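The drawer that wouldn't be shut

I promised a few of you I'd write up the business with the drawer, and then January ate all my evenings, so apologies to Štěpánka, who has asked me twice and very kindly both times.

For anyone new here, I look after the test bench at Wotent, which is a grand way of saying that I tidy up after a robot arm. We'd been teaching it a little household job with a bowl and a small packet and an old cabinet I painted grey myself one wet weekend (the finish isn't my best work, and Igor has never let me forget it). The job ends with the drawer closed. We had set up a long run of 200 tries, with the kettle on and high hopes all round.

It got as far as try 137. I was at my desk with half a sandwich when I heard the most horrible groan, a sort of wooden creak that went on far too long, and I knew straight away what it was. The arm had started its closing push while its fingers were still down inside the drawer. It was trying to shut the drawer on its own hand, bless it, and it was quite determined.

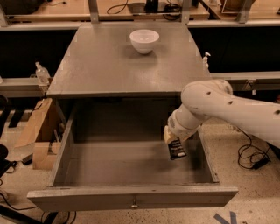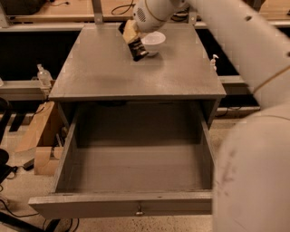
Now, there is meant to be a limit on how hard it can push. If the force goes over the limit, everything stops and the arm goes limp and sulky. I'd have sworn on my grandmother's teapot that the limit was on. Rostislav went through the settings with me that afternoon, very patiently, and we found that I had raised it myself before Christmas, when the drawer was sticking in the damp, and had never put it back. I'd even left a note saying "temporary". So there we are, entirely my doing.

The stop button did its job, I'm glad to say, and I was on it within 5 seconds or so, though it felt like a fortnight. The damage came to one bent runner and a finger pad that had to be replaced. What bothered me far more was that Emília had been reaching into that same drawer between tries earlier in the day, with the arm paused but still powered. A pinch like that on a person's hand doesn't bear thinking about, and I thought about it most of the night.

We've changed a few things. The limit now goes back to its low setting every time the bench is switched on, whatever I may have typed in the day before. The arm has to lift clear and check where it is before it goes anywhere near the drawer front. And hands stay out until the power is off at the wall, which adds some 25 minutes to a long run and has already made Igor sigh at me.

I've planed the drawer sides too, and rubbed them with candle wax, and it slides beautifully. I ought to have done that before Christmas and left the settings well alone. The new runner is on order from Foner, and if it arrives this week we'll start again from try one.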